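Raphaël Roussel
Week two of comparing hands on the humanoid. Same arm, same controller, same fruit, two different hands. Posting the notes as I go so I don't lose them.
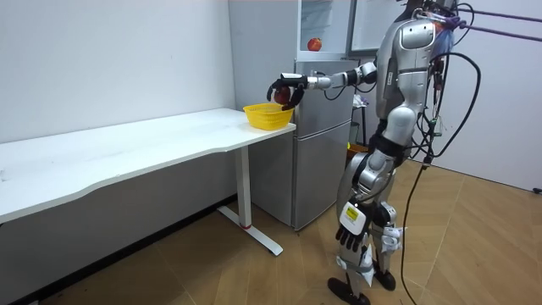

The job is pick up an apple, carry it over to a basket, let go. We settled on it in January after arguing for days about blocks versus fruit. Blocks made both hands look good. Fruit has a stem and a waist and no flat side anywhere.

1/ The hands. One is the Urkemton, five fingers, tendon driven. The other is the Tudia, direct drive at the knuckles. The Tudia is heavier and you notice it at full reach. With the arm out level the elbow sags a touch and the controller has to be told about the extra mass or it undershoots.

2/ Ran 100 picks on each before changing anything. Urkemton got 90 into the basket. Tudia got fewer on the first pass, but I had the payload value wrong, so I'm throwing that set out and doing it again on Friday.

3/ Most of the Urkemton misses were at the release. The fingers open in sequence, thumb last, and the apple rolls off the thumb pad sideways. From low down it still lands in the basket. From higher up it catches the rim and goes on the floor. Dropping the release height fixed a good share of them.

4/ The Tudia opens all at once. Much cleaner drop. Its trouble is at the other end, where it closes harder than I asked for. Got bruised fruit by lunchtime and had to swap it out, as a soft apple grips differently and spoils the comparison.

5/ Someone asked about finger pads. Both are on the stock rubber. I tried a grippier silicone sleeve on the Urkemton and it held better but let go worse. Took it off again.

6/ Controller is the Plidanum on both. Position control for the arm, current limit on the fingers. I'd like proper force control in the fingers but the Urkemton reports tendon tension and the Tudia reports motor current, and I haven't found a fair way to line the two up. Happy to hear how others have done it.

7/ Log from this morning is 702 lines and nearly all of it is the same wrist warning. The wrist roll joint complains any time it goes past its soft limit, even by a hair. Moved the approach angle over a bit and it went quiet.

8/ Savvas Nikolaidis reckons I should be timing the grasp separately from the carry. He's right. Total time per pick was hiding the fact that the Tudia is quicker to close and slower to travel. I've split the timer in the script now.

9/ Cabling note for anyone with a similar setup: leave more slack at the shoulder than you think. With the arm raised, the hand cable was pulling on the connector and I lost comms with the fingers partway through a run. Spent almost an hour blaming the firmware.

10/ Where I'm at: Urkemton for the grasp, Tudia for the release, no favourite overall. The Villaseñor hand is meant to be here by the end of the month and it'll get the same task with the same settings.

11/ Will put up the Friday numbers once the Tudia rerun is done. If you want the arm trajectory file, ask and I'll send it over.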